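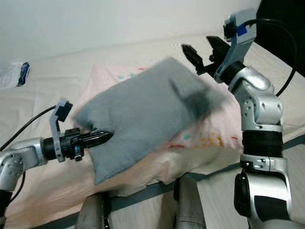
What does the bedding task require for the Kedonbridge round?
Two pillows start stacked on the bed. The team's two-arm setup must separate them and place both at the headboard end within 146 seconds, with no operator input after the start signal.

Wirkcombe Robotics Club, minutes of the March meeting
Present: R. Yadav (chair), S. Neves (minutes), members of the Ferncombe and Sandhu teams.

1. Previous minutes accepted with one correction: item 4, "grip width" to read "grip force."

2. Training data. Yadav reported 146 episodes recorded, 40 of them rejected for dropped frames. Usable set to be split by team before the next session.

3. Gripping fabric. Neves noted that a pinch on a single layer near the edge is less repeatable than a pinch on a gathered section. Closing speed reduced to 50 percent of maximum for all soft items. Ferncombe asked for a separate setting for woven cloth. Deferred.

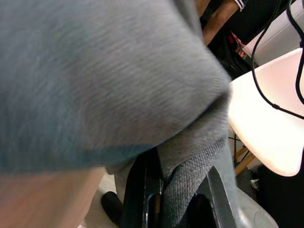
Fig. 2. Gray fabric held between the gripper fingers, wrist camera.

4. Wrist cameras. Close fabric blurs in the near field. Sandhu to test a shorter focus setting and report. Exposure stays fixed.

5. Cables. Slack at the wrist to be checked before each run. Action: Neves.

6. Entry form for Kedonbridge still lacks the power figures. Action: Yadav.

Meeting closed 6:40 p.m.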